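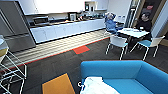
Fung-ping Chou came to the office kitchen before the others, as she did every Sunday in December when the yearly accounts were due. She opened the refrigerator and looked for her soup. It was behind a carton of milk, with her name on the lid, but the lid was not hers.

She stood and thought about it. Her own lid was green, and this one was clear. Somebody had written "Chou" on it in careful letters, much nicer than she could write herself.

At the white table Mr. Navarro had put down his papers.

"You look for something?" he asked.

"My lid," she said. "I have the soup, but I have lost the lid."

He nodded as if this was a serious matter. He had worked at Favis for 24 years, and in that time he had seen many lids go away — also spoons, and one time a whole cake.

"The green one was broken," he said at last. "I dropped it on Friday. I wanted to tell you, but you were on the telephone with Brurnia." 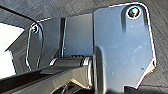 "And where did this one come from?" she asked.

"From my house. My wife wrote the name."

Fung-ping turned the lid in her hands. Then she took two bowls from the cabinet and divided the soup, a little more for him, and carried it to the table.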